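Home | Racing | Training | Membership | Race Office | Contact

Print this page | E-mail this page

How to Prepare and Lodge a Protest at Club Regattas

Updated 6/29/19

This guide is issued by the Race Office of the Solgate Sailing Club for competitors in all club series and open events. It explains the steps a boat must take when it believes that another boat has broken a rule on the water. It does not replace the Racing Rules of Sailing or the sailing instructions for the event, which take priority wherever they differ from this page.

Step 1: Inform the other boat

When the incident happens in the racing area and you are involved in it or see it, hail "Protest" at the first reasonable opportunity. The word itself must be used. Phrases such as "I'm not happy with that" or "Do your turns" do not meet the requirement. If your boat is required to carry a flag, display a red one at the same time and keep it flying until you are no longer racing.

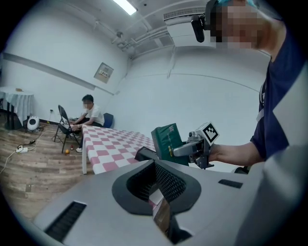
The flag should be stowed where a crew member can reach it without going below. On keelboats, the backstay is the usual place. The protest committee may ask when the flag was displayed, and a delay spent searching through a locker is difficult to defend at a hearing.

Step 2: Allow the other boat to take a penalty

A boat that may have broken a rule can often settle the matter afloat by taking a penalty promptly. For most incidents between boats this is a Two-Turns Penalty, made up of 2 tacks and 2 jibes in the same direction. Watch whether the turns are completed and make a note of it. If the sailing instructions provide for a scoring penalty instead, the other boat must follow the procedure given there.

Step 3: Record the facts

Write down what you remember as soon as racing allows. The following should be included where known:

- The race number and the leg of the course
- Wind direction and strength, and any current
- The sail numbers of the boats involved
- The distance between the boats, in hull lengths, when the situation began
- Who hailed, and what was said
- Whether there was contact, and any damage or injury
- The sail numbers of boats that may have seen the incident

Step 4: Notify the finish boat

At events held from the Daltgate line, a protesting boat must tell the finish boat of its intention to protest immediately after finishing, and must name the boat being protested. Boats that retire should report to the Race Office on coming ashore. This requirement does not apply to the Wednesday series.

Step 5: Complete the form

Protest forms are available at the Race Office counter. The protest must be in writing and must identify the incident. Other details may be corrected later, but a form that does not identify the incident will be found invalid. Draw the diagram with the wind at the top of the page and number the positions of each boat in order.
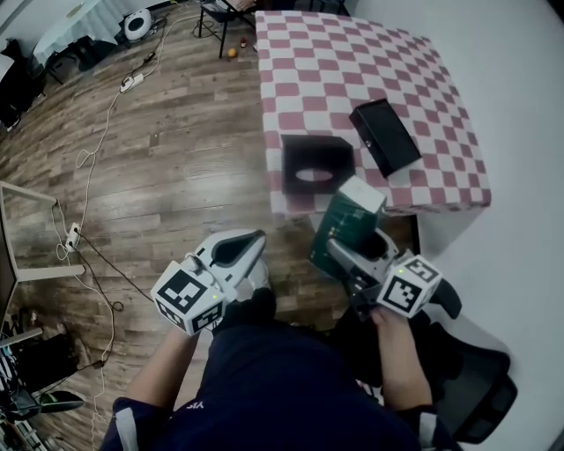
Use one form for each incident. Where a single boat is protested over two separate incidents, two forms are needed, although the committee may decide to hear them together. Keep the description short and factual. Rule numbers are helpful, but a mistake in the rule number does not make a protest invalid.

Step 6: Deliver the form within the time limit

The time limit is printed in the sailing instructions and is posted on the official notice board each day. Hand the form to the Race Office in person and ask for the time of receipt to be written on it. The committee may extend the limit if there is good reason - towing in a damaged boat, for example - but the request should be made at once.

Step 7: Attend the hearing

The hearing schedule is posted after the time limit has passed. Both parties are responsible for reading it. Each boat may send one representative, who must have been on board if the protest alleges a breach of certain rules, including those of Part 2. Witnesses wait outside until called and leave after giving evidence. Any party who does not attend may find that the case is decided without them.

Decisions are given orally and posted on the notice board. A party who wants a written decision should request it within seven days of being informed.

Questions about this procedure may be put to the Race Office during opening hours.

Related items

Wuteck Keelboat Series: Amended Sailing Instructions
How to Read the Daltgate Start Line
Tô Trophy: Notice of Race
October Rules Evening: Registration Open
Requests for Redress: Guidance for Competitors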